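Arthur, opened up

Quick one, dinner's on. Finally got the side off Arthur, the old tower I dragged home from Skastport in April. 11 screws, 2 of them stripped. Of course.

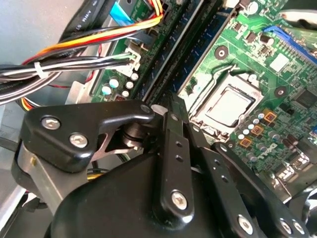
My plan is cheap and simple. Clean it, more memory, hand it on to the Gruvlow reading room. The two long slots are easy enough to reach, but that fat bunch of wires with the zip tie is going to bug me. Might re-tie it — might not.

Cables

Yellow and black everywhere, plus red, plus one thick black one looped thru a clip. Labeling them tommorow.

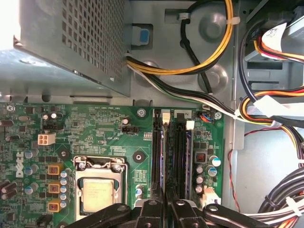 Shopping

Skomis has memory for 13 bucks. Also want dust cloths. Blue drive rails can stay, I like them.

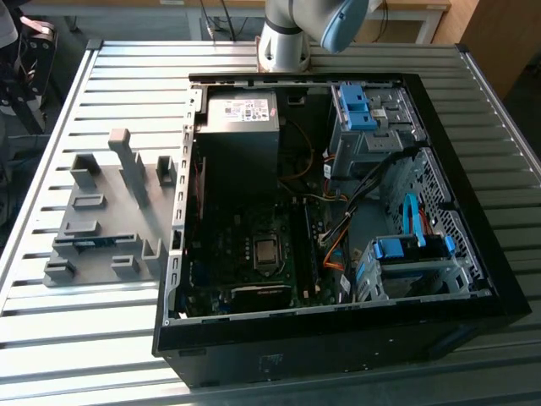 Next time

Fan noise. Bring earplugs.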